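Teltthorpe view cards

Teltthorpe view cards are printed souvenir cards sold at the seaside resort of Teltthorpe and, later, at the ferry landing in Dulside. They were issued in numbered sets of 20 and carried local views on thin card stock. The first printing ran to 500 sets, the second to 520.

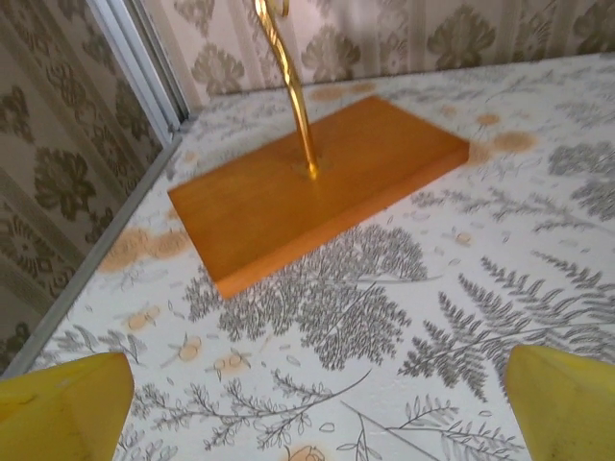
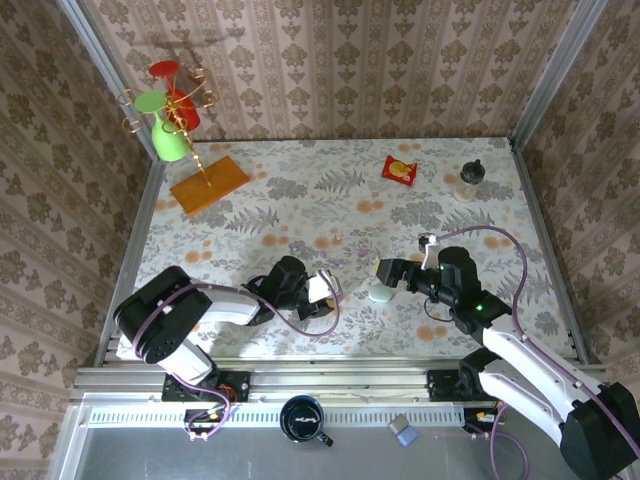 Bukola Igwe has argued that the Dulside cards were a separate issue and should be cataloged on their own, as the backs use a different typeface and leave out the set number.

Most surviving cards were never mailed. Collectors value complete sets in the original paper band - the band was usually torn off at the counter - and cards with a Dulside postmark. The harbor view, card 20, is the hardest to find in either printing. Reprints made by the Kernudden press can be told apart by their white border.

See also: Kernudden press; Souvenir folders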